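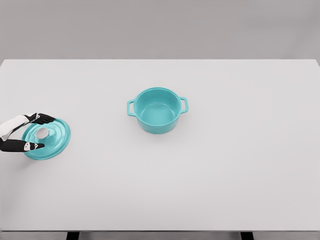
*The lid task in simulation. The hand holds the lid on its left half; the pot stands to the upper right.*

# The Grip That Passed Every Test

For most of the spring, the pot-and-lid task was the one the manipulation group at Stundura worried about least. A robot hand takes hold of a lid, carries it across a table and sets it on a pot. The company had run the exercise in simulation 3,772 times before April, and the results were good enough that the task was moved to the physical test cell ahead of schedule.

In the cell, the lid fell. It fell on the first morning and again that afternoon, and on the third occasion it struck the guard rail and broke one of the hand's fingertip covers. No one was hurt. Work stopped under the company's own rules, which require a halt after any dropped load that leaves the marked area, and the safety office opened a review.

The review, completed in September 2024, runs to 12 sections and is unusually frank. Its main finding concerns the contact model, the part of the simulator that decides what happens when two surfaces touch. Stundura uses a commercial package called Plilex. To keep long training runs stable, engineers had raised the friction value between fingertip and lid during an earlier project and had not restored it. A lid that should have turned in the fingers stayed where it was.

The effect on the training was serious. A lid held on one side wants to rotate, and the farther the fingers are from its center, the harder the grip must work. With friction set too high, the control software had no cause to learn this. It settled on a hold near the rim, which was quick to reach, and it never practiced recovering from a slip.

Investigators replayed 753 of the stored runs with the friction value corrected. The lid was lost in over half of them, most often in the long carry between the pickup point and the pot. The report notes that a second fault had hidden the first. The scoring program checked the position of the lid at the end of each run and ignored its tilt along the way, so runs in which the lid swung well out of level were counted as clean.

Somboon, the firm that supplies the hand, was asked to examine the damaged cover. Its engineers found no defect in the part and recommended a lower closing speed for thin edges. That recommendation has been adopted.

Dustavov, an outside test laboratory, reviewed the findings and raised a broader concern. Its assessors wrote that the settings file had been changed without a record of who approved the change, and that five other tasks relied on the same file. All five were withdrawn from the cell until they could be run again.

Stundura now locks its contact settings at the start of each project and compares them with bench measurements before any trained behavior is released to hardware. Friction is also varied from run to run, within measured limits, so that the software meets slippery lids as well as easy ones. The lid task has been retrained on this basis. Physical trials are to resume at reduced speed, with a padded surface beneath the carry path and the guard rail moved back from the table.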